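What I Want From a Robot Open Day

145 shares | 28 comments

The Kekton workshop in Clullberg opened its doors to the public on 30th May, and I went because I had a free morning and because I have folded laundry for a living. For nine years I worked in the back of a hotel laundry. I don't know much about motors or software. I do know shirts.

The room was smaller than I expected, and they let people in by groups. Most of my group had children with them. There was a sign-in sheet, a table of paper cups, and a printed page on the wall that explained the project, which goes by the name Flinent. The page said the goal was a pair of low-cost arms that could do household chores. It did not say when, and I liked that. I have read enough promises with a year attached.

I had seen videos of this kind of thing before I went, and I think most visitors had too. The videos are short and often sped up. What you get in person is the waiting. An arm moves a little, stops, moves a little more. A boy near me asked his father if it was broken. His father said it was thinking, and I suppose that is as good a word as any.

The job that morning was a short-sleeved T-shirt on a white table, with one arm working from each side. I stayed for that one long after my group had moved on.
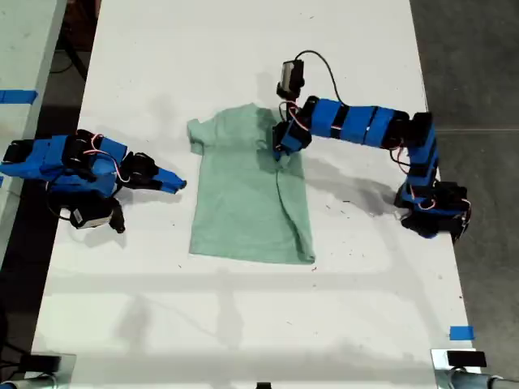
Nine out of ten people in here could do it in five seconds, a woman behind me said, so why would you pay for that?

It is a fair question and I have been turning it over. My first answer is that speed is the wrong thing to look at this early. When I started at the hotel I was slow too. The supervisor put me on towels for a month before she let me near anything with a sleeve. A towel is a rectangle and it forgives you. A T-shirt has two sleeves, a neck that wants to gape, and a body that slides against itself when you pull on one layer and forget the other. You learn to feel how many layers you have between your fingers. I could not explain how I knew. I just knew, after a few thousand shirts.

So I was watching the fingertips more than the arms. They are narrow things, and everything the machine does to cloth has to go through them. A person folding a shirt uses the whole hand, the forearm, sometimes the chin. I have used my chin on more bedsheets than I want to admit. Take all of that away and leave two points on each arm, and the chore gets a lot harder than it looks from the other side of the room.

My second answer is less friendly to Kekton. The woman was asking about money, and the open day had nothing to say about money. The page on the wall had no price for the arms and no guess at what it would cost to keep them running. Somebody asked about repairs and was told it was early days. That may be true, but people will be asked to put these things in their homes, and they are allowed to ask early. A second-hand dryer cost me 400 dollars and I asked more questions about that than anyone in the room was able to get answered.

I would also have liked some plain figures on failures. How many shirts get dropped, how many come out crooked, how many times does a person have to step in and start over? In the laundry we kept a reject bin, and everyone could see how full it was by the end of the shift. It kept us honest. A demonstration without a reject bin asks you to take a good deal on trust.

I went back to the table before I left – the cups were gone by then and the room had thinned out. 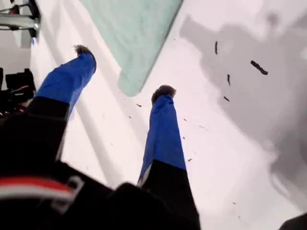

My mother has arthritis in both hands and she would wait all day for a folded shirt, wrote one reader, Qureshi, after I posted a few lines about the visit.

I did not have an answer ready for that. It is a different customer from the one the woman behind me had in mind. For someone whose hands hurt, five seconds was never on offer, and a slow machine that can be left alone with the basket might be worth having. I would still want to know the price, and who comes out when it stops.

Kekton says there will be another open day. If so, I would ask them to put out a bin for the bad ones, and a few chairs.

9 people liked this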